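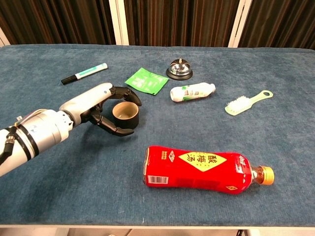 # Stusell parts cross-reference

A lookup table that matches hydraulic pump and seal kit part numbers for pallet jacks and walkie stackers across four naming schemes: Stusell, Fasitz, Ambaye and Zorkov. Built for parts counters that get a worn number plate and a phone call and have to work out what to ship.

Current release covers the 28 pump families we stock or have stocked. Anything else returns an empty result.

## Files

- `crossref.csv` — the main table, one row per part pair
- `kits.csv` — seal kits and what is in each one
- `superseded.csv` — old numbers and their replacements
- `lookup.py` — command line search
- `notes/` — scanned bench notes, typed up where we could read them

## Quick start

Python 3 and nothing else. From the repo folder:

```
python lookup.py --part 4410-B
python lookup.py --part 4410-B --maker fasitz
python lookup.py --kit 77-210 --verbose
```

Dashes and spaces in part numbers are ignored. Letter suffixes are not. A `-B` pump and a `-C` pump can have the same body and a different relief valve, so if the suffix is worn off, search without it and read every row that comes back.

## Columns in crossref.csv

| Column | Meaning |
|---|---|
| `part` | Number as stamped or printed by the maker |
| `maker` | Lowercase maker name |
| `match` | Equivalent number |
| `match_maker` | Maker of the equivalent |
| `grade` | A, B or C, see below |
| `bore_mm` | Piston bore, blank if not measured |
| `checked_by` | Initials |
| `remark` | Free text |

## Grades

**A** means the two parts were side by side on the bench and every sealing surface was measured. **B** means the maker's catalog says they match and at least one customer has fitted it without a return. **C** means catalog only.

Please don't sell against a C row without calling the customer first. Most of our returns in this line came from C rows that were treated as A rows.

## Known problems

- Zorkov reused a block of numbers when they changed their stacker line. Rows affected have `dup` in the remark column. You need the truck serial plate to tell them apart.
- Ambaye lists bores in inches. We converted them and rounded to one decimal, so don't use `bore_mm` to pick an O-ring for an Ambaye pump.
- Around 100 rows have no bore. Most are for 30 series stackers, which we rarely see now.
- `kits.csv` has quantity per kit, but Fasitz changed its count of backup rings in one kit without changing the kit number. Check the bag.
- `lookup.py` prints superseded numbers after the live ones. It should be the other way round and will be at some point.

## Adding or fixing rows

Open an issue or send a pull request with the two part numbers, the makers and how you know they match. A clear photo of the stamp helps a lot. For an A grade we need bore, rod diameter and port thread on both parts, measured with calipers and not taken from the catalog.

Run `python lookup.py --selftest` before you send anything. It catches missing columns, bad grades and rows that point to themselves.

Changes get merged on Friday. If a row is wrong in a way that could put the wrong relief valve on a truck, put `urgent` in the title and it will be pulled the same day.

## Changes

**February**

- Added 12 Ambaye pumps, all grade B
- Moved old Stusell numbers out of `crossref.csv` and into `superseded.csv`
- Fixed search on kit numbers with a trailing space

## Contacts

Mihret Tekleab keeps the main table. Amanuel Shiferaw wrote the script and looks after `kits.csv`.

## License

Data and code are free to use and copy, including in a shop system. No warranty on fit — check the part before it goes on the truck.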